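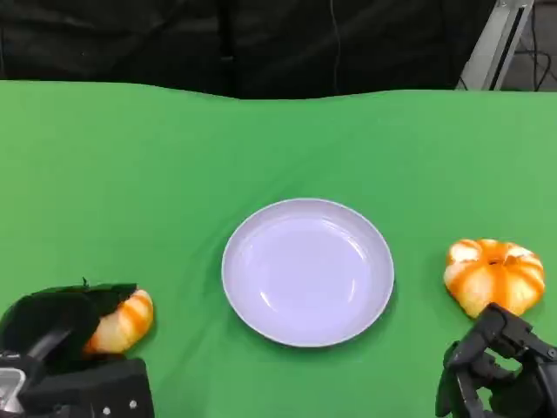

Keeping the Peace (and the Paperwork) With Your Builder

We've had three lots of building work done on our house now, and I have learned something every single time, mostly by getting it wrong first! These are the habits I'd press on anyone who is about to let a crew loose on their kitchen. They cost next to nothing and I love every one of them.

Get the quote broken into pieces. One big number at the bottom of a page is no use to you. Ask for labor, materials, dump fees and permits on separate lines. When we did the laundry room, the dump fee alone was $184, and I'd never have known to ask if I could haul a load myself (I could, and I did, in the neighbor's trailer).

Pay by stage. Agree before work starts on what "done" means for each stage, and write it in words a ten-year-old would follow. "Walls framed, inspected and signed off" is good. "Framing mostly complete" will start a fight. Keep the last payment large enough that everybody still cares about it.

Start a job notebook. A cheap spiral one with 70 sheets is perfect. Mine hangs on a string from a nail by the back door with a pencil taped to it. Who came, when they left, what was delivered, what we talked about. Our first builder, Keegan Bolger, laughed at it for a week and then started writing in it himself! By the end it had his measurements, my paint codes and a very good chili recipe from the electrician.

Put every change in writing, even the tiny ones. This is the big one. You're standing there on a Tuesday morning with your coffee and you say "oh, could we move that outlet over a bit?" and he says "sure," and you are both picturing a different bill. Send a text before lunch: "Moving outlet to left of window, extra $32, OK?" Wait for the OK. Done! It takes a minute and it has saved us more grief than anything else on this page.

Set aside money you don't talk about. Ours sits in a separate account and I pretend it's not there. Old houses hide things. We opened the bathroom floor and found that a previous owner had patched a joist with what I can only describe as optimism.

Take pictures before the drywall goes up. Every wall, with a tape measure held against it so you can see how far the pipes are from the corner. I print mine and keep them in a folder in the pantry. Last September I wanted to hang a heavy shelf and knew exactly where to drill, and I can't tell you how pleased I was with myself.

Have one regular time to talk. Ten minutes at the end of the day, standing up, no phones. Save your small gripes for it. If something is seriously wrong, say so right away, but the smudge on the door frame can wait until four o'clock.

If a bill surprises you, sleep on it. Then go through it line by line next to the notebook and circle only what doesn't match. Ring up and ask about those lines, nicely. My one real dispute was over $200 of tile adhesive, and once we both had the delivery slip in front of us it was settled before the kettle boiled. If you can't agree, pay the part you don't dispute, put the rest in a polite letter, and ask whether they'd sit down with a mediator. Plenty of towns have a low-cost one.

And feed them! Banana bread, cold drinks, whatever you've got. It won't fix a bad contract but it makes the four o'clock talk a lot more fun.

More from the house

Getting grout haze off new tile
A pantry folder for every manual you own
Ngaio McAlister's trick for sticky drawers
Sweeping up plaster dust without spreading it
What to keep in a first toolbox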